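Notice Concerning the Unclaimed Property Room at Hodton

Short fiction

The Unclaimed Property Room at Hodton is open to the public from nine in the morning until noon, and by written application at other times. It is situated on the lower level of the former customs building, past the weighing hall, and is reached by the stairs on the harbour side. Visitors are asked to sign the register on arrival and to state the nature of the article they have lost.

The following account is entered in accordance with standing order 17, which requires the Registrar to set down in plain language any matter that the ordinary forms are unable to hold.

In December an applicant came down the stairs shortly before closing and signed the register in a clear hand. Under the heading for the article lost, the applicant wrote: "The sound of the ferry at Sestdale." The clerk on duty explained that the room received umbrellas, gloves, spectacles, walking sticks, musical instruments and, on one occasion, a crate of live eels, but that it did not receive sounds. The applicant replied that the sound had been left on the Trorudov boat, that everything left on the Trorudov boat was sent to Hodton, and that it must therefore be in the building.

The clerk could find no error in this. The Trorudov boat ran for many years between Sestdale and the outer islands, and under the agreement with the line all articles left aboard were conveyed to this room within 5 days. When the service ended, the contents of the saloon lockers were brought over in a single load. The load was given one number, 1244, and placed on the shelves at the rear. No claims had been made against it.

The applicant was asked to complete the long form. The long form requires a description of the article sufficient to distinguish it from others of the same class. The applicant wrote for most of an hour. The description is held on file and is reproduced here in part.

"It came before the boat did. On foggy mornings you heard it from the kitchen, low, and then the cups on their hooks would take it up. My mother would turn down the stove and say we had ten minutes. It was not a handsome sound. There was a crack in it, near the end, as though it had been about to say something else. When I left I was on the deck and so I heard it from the wrong side, and I have not had it properly since."

The clerk stamped the form and advised the applicant that a search would be carried out and that a reply would be sent by post.

It is the duty of the Registrar to conduct all searches in person. Load 1244 was found to consist of seat cushions, a quantity of crockery marked with the crest of the line, a tide table, a child's boot, and a locked box of painted tin. The box had no key. A request was sent to the Fodor office, where the keys of the line had been deposited, and a reply came back that the Fodor office had closed and that its keys had been forwarded to Hodton as unclaimed property. They were on the next shelf.

The box was opened at the long table in the sorting area. It contained the brass reed of a ship's horn, wrapped in several layers of paper. A hairline crack ran from the lip of the reed almost to the base. An inventory slip in the lid described it as "removed from service, unsatisfactory tone."

Delicate articles are handled in this room according to a settled practice. Nothing is shaken, nothing is wiped with a damp cloth, and wrappings are kept with the article they came from until the claim has been decided. The public often supposes that a wrapping is of no consequence. The files contain many instances to the contrary, among them a wedding ring restored to its owner by way of the tram ticket folded around it.
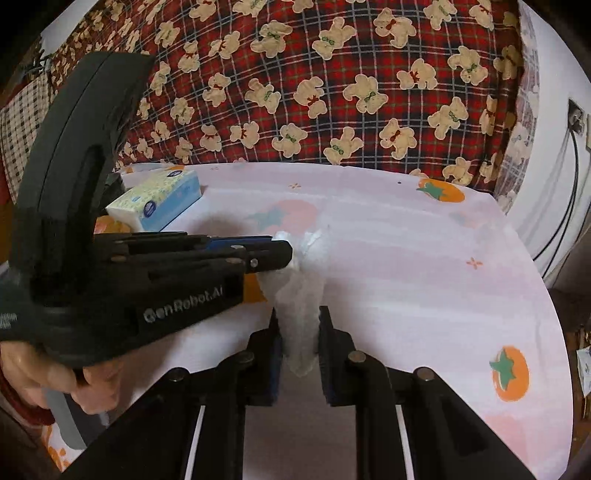 A crumpled tissue held between the jaws of two grippers.

The innermost wrapping of the reed was a page from a ship's log. It recorded the replacement of the horn, the cost of the new one, and the opinion of the master that passengers would prefer it. Beneath this, in another hand, was written: "They do not. Six letters this week. Keep the old one by."

The Registrar then faced a question of classification. The applicant had claimed a sound. The room held a reed. A reed is the property of the line, and the line had been wound up with its debts unpaid. Under the ordinary rules the article would go to auction with the cushions and the crockery, and the claim would be returned marked "not held."

The rules were consulted a second time. They provide that where an article cannot be separated from the thing claimed without injury to either, the two may be released together. The clause was written with picture frames in mind. It does not mention picture frames.

The applicant was notified by post and attended at 6 in the evening, by appointment, when the weighing hall was empty and the harbour traffic had stopped for the night. The maintenance section had mounted the reed in a borrowed housing and connected it to the air line used for clearing the drains. The applicant was offered a chair and declined it. The applicant asked instead whether it would be possible to stand in the tea room, at the far end of the passage, with the door partly closed.

This was permitted.

The Registrar opened the valve. The tone was low and somewhat rough, and lasted as long as the air in the line. Near the end it broke in the manner described on the long form. In the tea room the cups belonging to the staff, which hang from hooks above the sink, were heard to ring.

No sound came from the passage for a considerable time. The Registrar did not go to look, as the regulations allow a claimant a reasonable period in which to examine the article.

The claim was signed for at twenty past six. Under "condition on return" the applicant wrote "as left." The fee was paid in coins and a receipt was given. The reed was carried up the harbour stairs in its tin box, together with all its wrappings, and the entry for load 1244 was amended to show one article released.

The cushions and the crockery remain on the rear shelves. The child's boot has been moved to the front, where it may be seen from the counter. Persons who travelled on the Trorudov boat and believe that something of theirs was left aboard may apply in the usual way. The long form is available on request, and additional sheets may be attached.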